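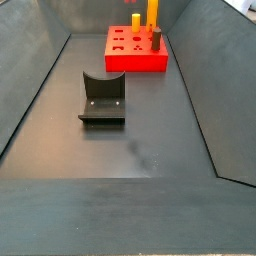 Three pegs stand in the red block: two yellow and one dark.

Why does a peg stay up?

Put a pencil on its end on the table. It falls very easily. Now put it in a hole that is almost the same size. The sides of the hole hold it, so it can not lean far.

The shape is important too. A round peg can turn in a round hole. A square peg in a square hole can not turn. Look at the red block again. Can you find the hole like a cross?

Try at home: press 6 holes in clay with different things, then ask a friend which thing made each hole.

Text by Clotilde Roussel
Last updated: May 2017

This site uses cookies. OK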